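17 December 2020

# Flattening the sole of an old jack plane

The plane is a Stukov, a make I had not handled before August, when Ruxandra Matei passed it to me along with a box of odd chisels. It is a plain iron-bodied jack with a beech handle and knob. The iron had plenty of length left. The sole was hollow behind the mouth, enough to slide a thin feeler gauge under a straight edge.

A hollow there matters more than one near the heel. The wood just in front of the cutting edge needs to be held down while the shaving is lifted, and if the sole does not touch it, the grain tears. I had been getting tear-out on oak boards that my other plane left clean.
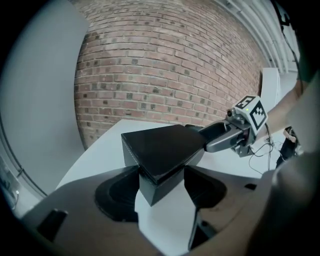

The method is the usual one. Coarse abrasive paper is stuck to a flat surface and the plane is pushed back and forth until the scratches cover the areas that count. I used an offcut of float glass on the bench, with 80 grit to start. The iron stays in, fully tightened but drawn well back, as the pressure of the lever cap bends the casting slightly. Flatten it without that load and the shape changes when you put the iron back.

I drew lines across the sole in marker pen and checked them every fifty strokes. The toe and heel cleaned up first. I brushed the filings off each time I stopped and changed the paper 2 times. It took 1,436 strokes to bring the area in front of the mouth down to the paper. I kept a tally on a scrap of pine, mainly to see whether the paper wore out at a steady rate. It did not – most of the cutting was done early on each sheet.
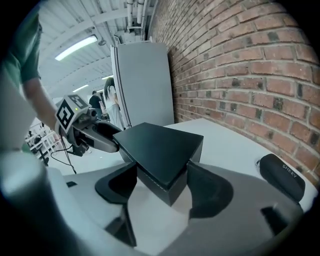

Does the whole sole need to be flat? Only the toe, the heel and a band on either side of the mouth have to lie in the same plane, and a shallow hollow elsewhere makes no difference to the cut.

After that I went to 120 grit, then 180, and stopped. A polished sole looks well but I could not measure any change in how it ran. A rub of candle wax did more.

The cap iron took longer than expected. Its front edge met the iron at the corners only, and shavings were packing into the gap in the middle. I worked the underside on a fine stone, holding the far end slightly below the level of the surface so that the very front edge made contact.

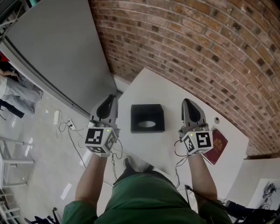 The iron itself was ground to 25 degrees and honed at 30, with a slight camber. On the same oak, planed with the grain, the tear-out is gone except beside one knot. I have left the sides of the body alone, as I don't use this plane for shooting end grain. The rear handle still moves a little under load. The bolt bottoms out before it clamps, so it needs either a washer or a few turns of thread taken off the end, and I'll try the washer first.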